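Cidow Home Help
Search Cidow: try "sticky drawer"

Small drawer unit on a shiny white table: fit handles or leave the finger holes?
Asked in March by pandach_jen
2,502 views · 44 shares

Hello all! I've finally got a proper desk in the back bedroom and I am thrilled with it. It's a big glossy white table, so shiny you can see the window in it, and I've put one of those little two-drawer units at the back for pens, stamps, chargers, sewing bits and all the other stuff that used to live in a carrier bag. The unit has a pale wood surround and white drawer fronts, and each drawer has a half-round finger hole cut into the top edge.

I love how it looks but I have a few niggles and I'm hoping someone has already been through this.

The finger holes are a bit mean. I can get one finger in, and when the drawer is full it takes a good tug, and then the whole unit comes forward with it and skates across the table. I nearly had the lot in my lap last night (stamps everywhere). I have seen people put long bar handles on the front of these and I wondered if it's worth doing. Would you do both drawers or just one? And do the handles want to go high up near the hole or across the middle?

Also, the table. It shows everything. Every crumb, every bit of thread. I wiped it with kitchen spray and now there's a sort of rainbow smear in one corner that I can't shift. I'd like to keep it shiny for as long as I can, so any tips very welcome.

And last thing, what do you keep in the top drawer and what in the bottom? I know that sounds daft but I have rearranged mine more times than I'd like to admit and I still open the wrong one.

Thank you!

pandach_jen

Narendra Upadhyay
Ziludthorpe

Oh, you are going to enjoy this job. I did very nearly the same thing and it made such a difference to how often I use the thing! Mine is light wood round the outside with white fronts, standing on a glossy white table, so we're practically twins.

I went for a handle on the top drawer only. It's a long black bar, matt, with rounded ends, and it takes up most of the width of the drawer. The bottom drawer I left alone with its finger hole. I did wonder if it would look unfinished, but I like it. The black stands out against all that white, and my hand goes to the right drawer without me looking, and that might cure your opening-the-wrong-one problem as well.

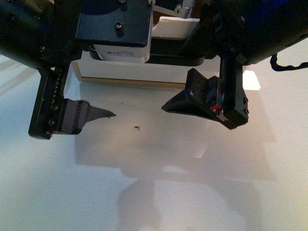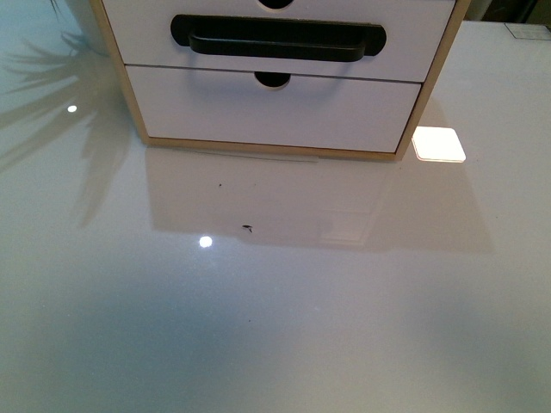
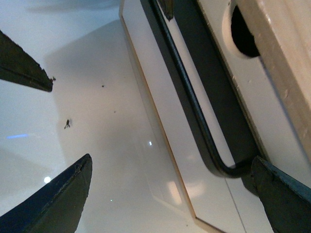 The glossy white top is in all three; the middle one shows the drawer fronts best.

As for where to put it, I'd go across the middle of the drawer front. Up by the finger hole there's less to screw into, and if you're at all heavy handed you could split it. In the middle the pull is nice and level and the drawer doesn't tip up as it comes.

How I did it, in case it helps:

Take the drawer right out and empty it. I know, I know, but I tried it with the drawer half full and the pens rolled about every time I pushed on the bradawl.

Put a strip of masking tape across the front where the handle will go. It gives you something to write on and it stops the drill skidding. Find the middle of the drawer and mark it on the tape, then mark half the distance between the handle's screw holes to either side. Measure from the bottom edge of the drawer at both ends to get it straight. Don't measure from the top, the finger hole will put your eye out.

Hold the handle up to your marks before you drill anything. Then go and make a cup of tea, come back and hold it up again. I found mine was off by a whisker the first time and I was very glad I'd looked.

Clamp or hold a scrap of wood behind the front so the drill bit goes into that as it comes through. You get a much cleaner hole. Slow speed, small bit first, then the proper size.

The screws that come with handles are often made for thick kitchen cupboard doors and they'll be too long for a little drawer. You'll tighten and tighten and the handle will still rattle. You can get shorter ones for pennies, or pop a couple of washers on the inside. Do them up by hand. The fronts on these units are thin and it's easy to pull a screw head into the wood.

Peel the tape off slowly, back along itself.

The sliding is easily sorted, I promise. Little clear stick-on bumpers, the sort you put inside cupboard doors, one under each corner of the base. Clean the underside first with a dry cloth or they'll drop off within the week. Felt pads are no good for this! Felt is lovely on a floor, but on a gloss table it turns your drawers into a sledge. I had felt on mine to begin with and chased it round the table for a month.

For the table itself, a barely damp microfibre cloth and then a dry one straight after, every time. That's all I use. Go in long straight strokes. For your smear, try one small drop of washing-up liquid in a bowl of warm water, wring the cloth out until it's hardly wet, wipe, then again with plain water, then dry. Kitchen spray leaves a film and when you wipe it you're just moving the film about. You may have to go over it more than once. Don't be tempted by cream cleaner or the green side of a sponge, as you'll have a dull patch for ever.

Crumbs and specks I'm afraid are part of life with a white top. I keep a soft paintbrush in the drawer and flick them off before I wipe. It's very satisfying, and it means you aren't dragging grit over the shine.

Do come back and tell us which handle you picked. I could talk about handles all day!

Marked as helpful by pandach_jen

were_is_my_tape

just use blu tack under the corners. done mine ages ago never moved. wouldnt bother with handles

Maureen at Pandach

What a nice thread. I agree with nearly all of that, though I'd have a quiet word about bumpers. Some of the cheap soft rubbery ones can leave a yellowish mark on a white gloss top if they sit in one spot for a long while, so lift the unit now and then and have a look underneath. The clear ones are usually fine. I'd say the same about Blu Tack, it can leave a greasy patch. If you want to be extra careful, cut a piece of that open-weave non-slip drawer liner to the size of the base and stand the unit on that. You can't see it from the front if you trim it a little short, and it lifts off for washing.

On what goes where, my rule is the thing I reach for while I'm on the phone goes in the top. So that's pens, the notepad, the scissors and the tape measure. Bottom drawer is anything I'd get up and go looking for anyway: spare batteries, stamps, the good envelopes, the instruction book for the boiler. Heavy things at the bottom too. If you put weight in the top and pull it out a long way, a small unit like that will want to nod forward, and a long handle makes it easier to pull it too far. I'd do a test with the drawer loaded before you trust it.

Dividers are worth having. You needn't buy any. The bottoms of cereal boxes cut down and covered in leftover wallpaper do beautifully, and tea bag boxes are very often the right depth for a small drawer. I made a whole set one wet afternoon and was so pleased with myself that I called my sister in to admire them. Thread goes in one, buttons in the next, and the charging leads are each tucked inside a bit of toilet roll tube with the name of the gadget written on it.

If the drawer itself is stiff, and it's not only that your finger hole is small, take it out and rub a plain white candle along the bottom edges and the strips it runs on. Wipe off the loose flakes and put it back in. Do that before you buy a handle, you might find the tug goes away on its own. Though I'd still get the handle, I think they look smashing.

2 comments

pandach_jen
Thank you so much everybody! Candle tried already and WOW, the bottom one glides now. The smear has gone as well, it took a few goes with the washing-up liquid. I've ordered a long black bar for the top drawer and I'm keeping the finger hole on the bottom. Going with the drawer liner for underneath. Will report back when the handle is on.

Narendra Upadhyay
Brilliant news! Tape first, then tea, then drill.

955 people follow Desks and Drawers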